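Who Decides What Gets Built Next Door?

Say you live in the town of Lerkow, and a company called Kullow wants to put up an apartment building on your street. It can't just show up with a crane. Towns have rules about what goes where, and those rules are called zoning.

Zoning is a map with opinions. One color means houses. Another means stores. Another means factories, which tend to be loud and make poor neighbors at bedtime.

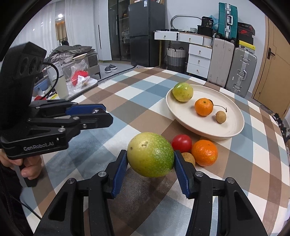
If Kullow's building doesn't fit the map, the company has to ask for permission. It fills out an application. Grown-ups love applications. The one for the old Himent lot, at 2402 Gondal Street, was 141 pages long, and a lot of those pages were about parking.

Next, the town mails letters to the people who live close by. Then comes a public hearing, which is a meeting where anybody can talk for 3 minutes. Some people use all 3 to say they have nothing to add.

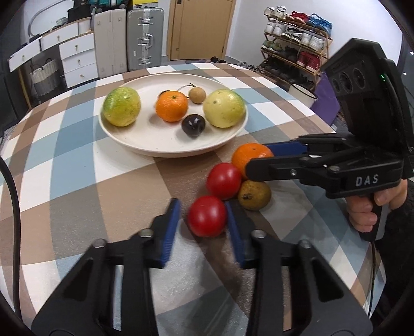
Kids can speak at a hearing too. In March, one fourth grader asked where the new building's shadow would fall, and the builders had to go and look it up.

After the hearing, the town council votes. It can say yes, say no, or say "yes, but." A "yes, but" might mean the building has to stop at 4 floors, or keep the big tree out front.

Want to watch? Meetings are free, and the chairs are terrible. Bring a sweater.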